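The Pride of Tarnside

Farzana Seneviratne had been invited to speak for two minutes about the greatest player the Tarnside youth academy ever turned out. The trouble was that everyone in the clubhouse already knew who it was, and they all knew it was somebody different.

The over-60s table was for Guerreiro, a left winger who had gone on to play 30 games in a league people had heard of. The parents' table was for Golthorpe, a goalkeeper, mostly because he still sent a card every August. The bar was split, the way the bar was split on parking.

"Just say something nice," the chairman told her. "Nothing with an opinion in it."

She had coached the under-12s for nine seasons and had seen both of them cry over shin guards. Guerreiro could beat four men and then fall over the corner flag. Golthorpe had once let in a goal while waving to his grandmother. On balance she felt the grandmother had shown more promise than either.

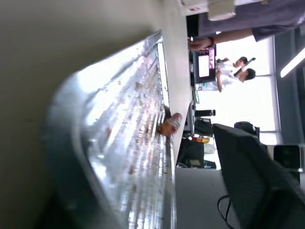 The Speech

She stood up and tapped the microphone, which was off, and went on being off.

"I looked through the old registers," she said. "We've had 641 kids come through this academy. Most of them were terrible."

A chair creaked at the parents' table.

"One of them was a boy named Zultgate. He played right back for three years and touched the ball, by my records, when it hit him. But he never missed a practice, and he took the nets down in the rain without being asked."

"Where's he playing now?" somebody called from the bar.

"He isn't. He sells gutters."

There was a silence while the room tried to work out whether it was being insulted. Then the chairman, who had bought gutters from Zultgate in the spring, began to clap in a worried sort of way, and the over-60s joined in because they thought she had said Guerreiro.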